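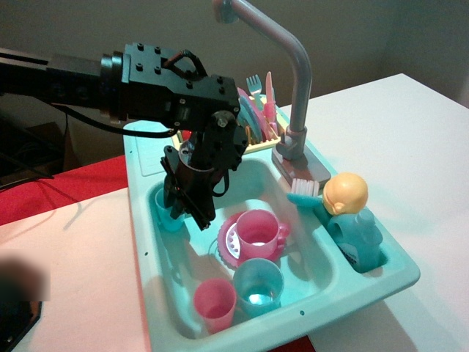
The Woman Who Can Tell You What Your Grandmother Sang Over the Dishes

I got to Nafula Bakilana's apartment early, which was my first mistake, because she was on the phone with her sister and waved me into the kitchen with one finger up. The finger stayed up for a good while. By the time she hung up I had eaten two of her ginger cookies and read every magnet on the fridge.

"You found the cookies," she said. "Good. Now you owe me a song."

She meant it! Everybody who sits down at her table has to give her one. It can't be something off the radio and it can't be a hymn you learned from a book. It has to be a song you picked up at home from somebody who was busy doing something else while they sang it. Washing up, folding sheets, shelling peas, walking a baby up and down a hallway. She calls them chore songs, and for years now she has been collecting them from anyone who will hum into her little recorder. There are 175 in the collection so far (mine makes 176, if she keeps it, and I have my doubts).

I'd heard about her from a choir friend who came home from one of her evenings at the Cimberg, the old dance hall over by the rail yard, and would not stop singing a tune about scrubbing a pot. It was three lines long. She sang it in the car, she sang it at rehearsal, and then I was singing it. So I wrote to Nafula and asked if I could come over and talk, and she wrote back, "Yes, but I will be cooking."

She was cooking. Most of what follows was said over her shoulder.

How it started

She didn't set out to collect anything. She was a piano teacher, mostly kids, mostly the reluctant kind, and one winter she had a student who wouldn't play a note of what was on the stand.

"He was six," she told me. "Very polite, very stubborn. He would put his hands in his lap and look at the book like it was a plate of liver. So one day I said, fine, what do you want to play? And he sang me this thing his grandfather sang when he dried the forks. There was a word for each fork. I had never heard it, I have never heard it since, and it was a perfect little tune. We worked it out on the keys together and he played it for the whole lesson."

That night she called her own mother and asked what she used to sing over the wash. Her mother said she never sang over the wash. Then, still on the phone, she started singing it.

"She had no idea," Nafula said, laughing so hard she had to put the spoon down. "She was so annoyed with me! She said, 'Well, that isn't a song, that's just what you do with your mouth.' And I thought, oh, that's it, I want all of those."

I asked if that was still the usual answer. She said it was nearly always the answer. People tell her they haven't got one, and she says okay and asks them who did the dishes when they were small, and what the kitchen was like, and whether there was a window. She likes to ask about the window. A person will be telling her about the curtains and the neighbor's dog and then the tune just comes up by itself.

"You can't ask for it straight out," she said. "It's like asking someone to say how they walk."

The Olodeo years

For a while she did all this through Olodeo, a small community radio station that gave her a late slot because nothing else would go in it. She played the recordings, told you who sang them, and let the phone ring on air. I asked whether anyone listened.

"Truck drivers," she said right away. "And nurses, and bakers. People whose hands were busy. They would call and say, that one you just played, my aunt had that but with different words. And then they'd sing me the aunt's words, and I would have two."

The show is how she met Anatole Deschamps, who builds and fixes accordions and who called in one night to complain. She had said a certain song was a waltz and he wanted her to know it was no such thing.

"He was right," she said. "I hate that. He was completely right, and he was so nice about it, and he stayed on the line and played it to me the proper way. So I asked him to come in the next week and be annoying in person."

Anatole turned up at her apartment halfway through my visit with a bag of onions and no accordion, to my great disappointment. He's a tall man with a soft voice and he peels onions faster than anybody I've ever seen. I asked him what he gets out of the whole project.

"Well, the tunes are crooked," he said. "That's what I like. A person washing dishes is not counting. They hold a note while they reach for something. Then they hurry to catch up. If you write it down neatly you've thrown out the reach."

They argue about this constantly, as far as I can tell. Nafula wants the songs written down so children can learn them, and Anatole would like to leave them on the recordings and never let a pencil near them. They argued about it in front of me for the length of time it takes to brown an onion (and I mean properly brown it, on low). Then she said, "We'll print both," and he said, "We'll print mine bigger," and that seemed to settle it for the day.

A book, finally

The book is coming from Guillot, a two-room press that mostly does local history and walking maps. It will have 100 of the songs, with the words, the tunes and a few lines on each singer. Choosing them has been awful, she says. She has a whole drawer of the ones that didn't make it and she feels guilty every time she opens it for a pen.

I asked her to name a favorite and she flatly refused. Then, five minutes later, she sang me one she got from a retired ferry cook. The verses list everything he would rather be doing than the pans: fishing, sleeping, getting his tooth pulled. The last verse has him changing his mind about the tooth. She sings it very straight, with a sad face, and it's ten times funnier that way.

There was a lullaby, too, that a father used to sing while he rinsed bottles in the middle of the night. The daughter who gave it to Nafula is in her seventies. It only has four notes. I won't try to write it out, I'd ruin it, and anyway I had to look at the magnets again for a minute.

"People think it's about the old days," Nafula said. "I get that all the time, oh, how lovely, the old days. But I have one from a teenager! He made it up loading the dishwasher at the Gastano, the pizza place, and now the whole back kitchen sings it. The new kid learned it in his first week. He thinks it's ancient."

Is it any good, I asked.

"It's very rude," she said. "It's in the book."

Some practical stuff, as promised

The next evening at the Cimberg is on 21 December 2024, doors at 6, and there's soup. You don't have to sing. Nafula was firm that I put that in, because she says people stay away thinking they'll be dragged up front. You can sit at the back and listen and go home. Anatole will have the accordion with him this time (I made him promise). If you do want to give a song, find Nafula before the soup, as she gets hard to catch later on, and she'll take you into the coat room, where it's quiet. She'll ask you about the window.

As for what I owed her, I gave her my dad's. He sang it while he scraped the roasting tin, and the only words are the names of the streets on his old mail route, in order, with a "hey" after each one. I hadn't thought about it in years. I got as far as Walnut and couldn't remember what came next.

Nafula kept the recorder going. "Call me when you have the rest," she said, and handed me a dish towel.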